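Search this site Go

Automation and Work, Unit 6
Handout: What changes at the bench

Read before the October session. The case is Trarberg, a packing and kitting plant that put two-arm robot cells on its small parts line. The cells were set up by an outside firm, Drostier. We use the case because the plant kept its staff on and changed their jobs, and the changes are easy to list.

1. The task

Before the cells came in, a kitter picked parts from a bin and set them in a marked spot on the bench, in a set order. A full shift came to 1000 placements. The work was light, but it was the same motion all day, and the pace was set by the belt.

Drostier did not start with real parts. They started with colored blocks and a square of black tape on a wooden table. A block stands in for a part and the square stands in for the tray. If the arm can't put a block in the square, there is no point in giving it anything that costs money.

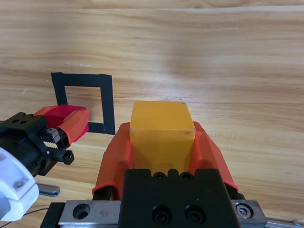 Fig. 6.1. Practice task: yellow block in the grip, taped square still empty.

Note the fingers. They are soft-looking and curved, and the block sits between them. Workers at Trarberg were asked to try the same job with kitchen tongs during training. Most of them changed their minds about how easy it was.

2. Who does what now

Under the old setup there were three jobs on the line: kitter, checker, and line lead. Under the new one the titles are cell tender, checker, and line lead. The pay grade for cell tender is one step above kitter. The line lead's job is the same on paper but has grown in practice, as the lead now decides when a cell is stopped.

A cell tender:
- loads the bins and clears the trays
- watches for drops and double picks
- resets the arm after a stop
- writes down each stop in the log, with the time and the cause

The log is the part tenders complained about most. In the first month, entries were short ("dropped one", "stuck"). The plant then brought in a form from Visser with fixed causes to choose from. Entries got longer, but several tenders said the causes on the form did not match what they saw. A part that was held crooked had no box of its own and went under "other." By the end of the second month there were 49 stops under "other" and the form was redone.

3. Placing and stacking

Placing one part is the simple case. Many kits at Trarberg have one part resting on another, and the lower part has to stay where it is while the upper one goes on. A small offset may be fine for one kit and a reject for the next. A person makes that call by eye and doesn't think about it. For the cell, somebody has to write down how much offset is allowed.

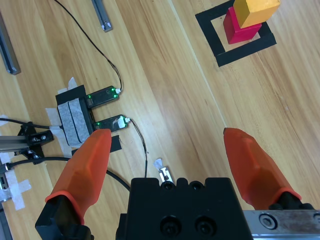 Writing those limits fell to the checkers, who had never had to state them. It took them 30 hours over several weeks, spread across the kits. Two checkers with long service disagreed on nearly every limit at first. The plant had been shipping to both standards, depending on the shift.

The limits are kept in a binder at the cell and in Nevard, the plant's scheduling software. When the two differ, the binder wins.

4. For discussion

Bring notes on these. Half a page is enough.

a) The tender is paid more than the kitter was but moves less during a shift. List one gain and one loss for the worker.
b) Who should own the stop log, the tenders or the line lead?
c) The checkers' limits were in their heads for years. Should they have been paid extra for writing them down?
d) Trarberg kept a manual bench open for odd kits, up to 100 a week. What happens to that skill if the number drops?

Reading for next time: course pack, section 7, on shift patterns. Skip the appendix.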